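Arm build update, Skumcombe shed

Quick one this month, glue's drying. The arm is up and running on the big bench and we're onto the writing job, which is what most of you voted for in November. Whiteboard first, paper later. Controller is the Dronutura board Vandana Bhatia wired up, 176 lines of config and she swears she can halve it. Gripper fingers still wrapped in plastic, pen is a plain deli whiteboard marker, cap off.
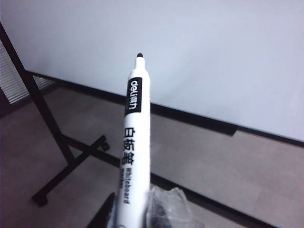
How hard does the arm push on the board?
We cap it at 30 grams for now, set in software, and we'll creep up once the straight lines stop wobbling.

Still to do: recalibrate the wrist, tidy the cable run, find the 3 mm hex key (whoever has it, bring it back pls). Budget is at $100 left, so no new servos untill the next round of dues. Shed's open from 6:30 pm, park round the back, bring your own mug.

Comments

pirzada_k: will it do cursive or just block letters
Vandana: block first. cursive when I've slept
Mel T: got the hex key, sorry, was in my ute
oldsparky: more than 2153 steps for one letter A on my plotter, good luck

Contact the shed desk | © Skumcombe Shared Workshop | Back to top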